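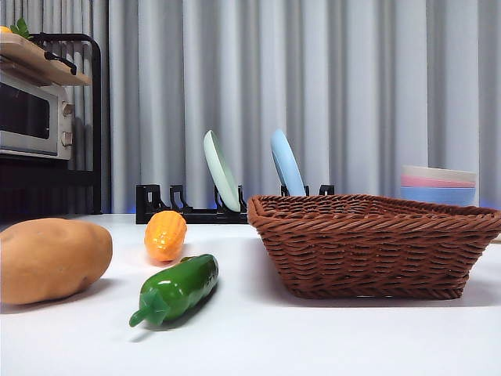

**HOLROYD, March** — The tabletop handling cell at Prurden is back on its normal schedule after a service stop that covered the gripper fingers, the wrist camera and the table layout. The stop was brought forward when the cell logged 102 failed grasps in 1,759 cycles, well short of the 3,000 cycles at which the fingers are normally changed.

The cell sorts toy produce into a woven basket. Its current set includes an ear of corn, a potato and a dark green vegetable, with a black dish rack and plates standing behind the work area. The rack stays in place during produce runs so that the vision software has to separate the items from a cluttered background.

Most of the logged failures fell into one group. The arm reached the correct position and the fingers closed, but the part slipped during the lift. Maintenance staff found uneven wear on the pads of the left finger and a loose fastener at its base. Both fingers were replaced as a pair, as the service sheet from Drenolel, the cell's integrator, requires.

With new fingers fitted, the gripper was closed with nothing between the tips and the seam was checked by eye and with a feeler gauge. The closed position was then stored as the new zero. The old value would have left the controller reading a small opening as fully shut.

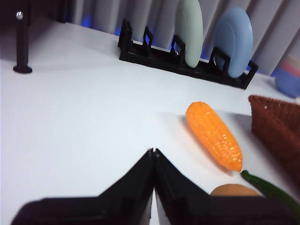
## Camera and table checks

The wrist camera was calibrated next. Changing the fingers does not move the camera bracket, but the tips show in the camera view and the software uses them as a reference. Staff ran the standard routine in Muvska, the control package used on the cell, and repeated it after the first pass gave an offset of 2 millimeters along the table's long side. The second pass was within limits.

The white tabletop was wiped down and its height touched off at each corner. One corner read low and was shimmed. The basket position was taught again at the same time, with approach points above the near rim and over the middle of the floor. The near rim is the tighter of the two. If the arm comes in low there, the fingers strike the braid before the part is clear, and a light basket will slide.

Closing force was left at its earlier setting. Prurden had considered raising it in January to make up for slipping, and the change was held until the fingers could be inspected. The maintenance log now lists the request as withdrawn.

Restart was done at reduced speed, first with no part in the gripper and then with the potato and the corn. Full speed was allowed Tuesday afternoon. 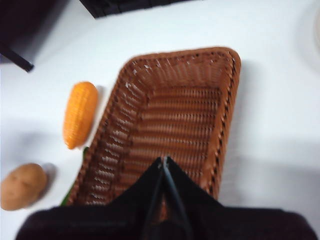 *Fingertips over the near rim of the basket.*

The pad check has been moved from the monthly list to the weekly one, and the base fasteners will be checked for torque at each finger change. Drenolel has asked for the worn pair to be returned so the pad material can be measured. A second spare set is on order.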